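About Torvik

Torvik prepares artificial flowers for shops, hotels and event firms. We work from one site in Bolach and employ 30 people. The current catalogue lists 404 stem types.

Sorting and bunching were done entirely by hand until we installed the Sudia cell. The gripper now handles repeat orders — mostly roses — and staff set the stem mix, check each bunch and deal with faults.

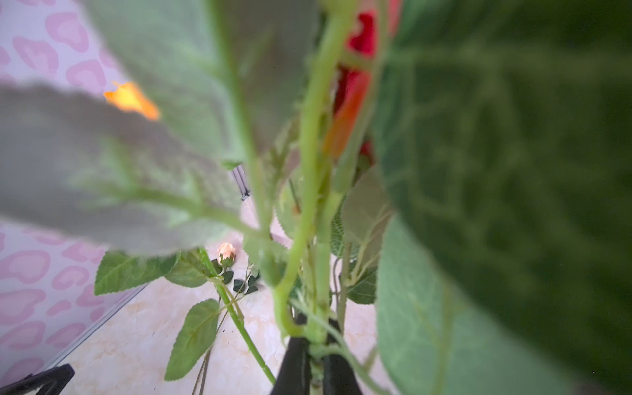
Artificial flower stems held in the two-finger gripper, with a peach bud on the table.

No posts were cut. Bench staff get 80 hours of paid training and rotate between the cell, finishing and packing. Gunvor Sandberg runs the training; Ingegerd Skjelbred is in charge of cell safety. One-off arrangements are still made by hand.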